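Imprimir | Enviar por correo electrónico

Boletín interno de Pidby
31 de marzo de 2021

El programa de sutura teleoperada cierra su primera fase de registro

La unidad de robótica quirúrgica de Pidby ha concluido la primera fase del programa Wihongi, dedicado a la enseñanza de gestos de sutura a un sistema robótico mediante demostración a distancia. La fase, iniciada en enero, ha reunido 3433 demostraciones, de las que 2986 han superado la revisión y se incorporan al conjunto de entrenamiento.

El método adoptado prescinde de la programación explícita de trayectorias. El operador, sentado ante la consola, gobierna los instrumentos con dos mandos y ejecuta el gesto completo; el sistema registra la posición de cada articulación, la apertura de las mordazas y la imagen obtenida junto al instrumento. Con estos registros se ajusta después el modelo que deberá reproducir la maniobra bajo supervisión.

Han participado 9 operadores, todos ellos con formación previa en la consola. La coordinación de las sesiones ha correspondido a Viorica Kolev, y la revisión de los registros a Živko Ivanov y Stela Ciobanu. Se han descartado las demostraciones con pérdida de sincronía entre los mandos y la imagen, así como aquellas en las que el operador interrumpió el gesto antes de soltar el hilo.

«La calidad de una demostración depende en gran medida de las pausas», señala Spyros Berisha, responsable científico del programa. «Un operador experto se detiene un instante antes de tensar, y ese instante debe quedar recogido. En las primeras semanas lo eliminábamos al recortar los registros y tuvimos que rehacer el procedimiento.»

La dirección recuerda a los equipos que el recorte automático queda suspendido hasta nuevo aviso. Los registros anteriores a la modificación se conservan en el archivo de Cekau, sin procesar, y pueden solicitarse por el cauce habitual.

Manejo del hilo

El protocolo divide la sutura en segmentos que se etiquetan por separado. El de mayor dificultad sigue siendo el control de la tensión, dado que la consola no devuelve al operador sensación de fuerza y este ha de guiarse por la imagen: la rectitud del hilo, el brillo y el pliegue del tejido en el punto de entrada. Los revisores asignan a cada segmento una de 2 etiquetas, «tenso» u «holgado», y anotan aparte los casos dudosos. El hilo negro sujeto por la mordaza, tirante hasta el pliegue, corresponde a la primera; el tramo que describe una curva suave sobre el tejido, a la derecha, no se etiqueta.

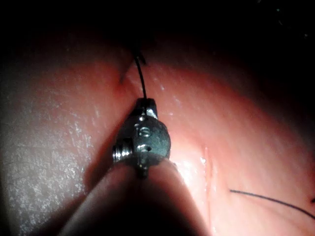
Segunda fase y calendario de consola

La segunda fase se desarrollará en la sede de Hondale e incluirá el anudado. Beryl Tunstall asumirá la asignación de turnos. Los operadores interesados deberán remitir su solicitud a la secretaría de la unidad, con indicación de las horas de consola acreditadas y el visto bueno de su responsable. Quienes hayan participado en la primera fase conservan la acreditación y solo tendrán que realizar la sesión de calibración de mandos.

La guía de etiquetado revisada está disponible en la secretaría.

Imprimir | Enviar por correo electrónico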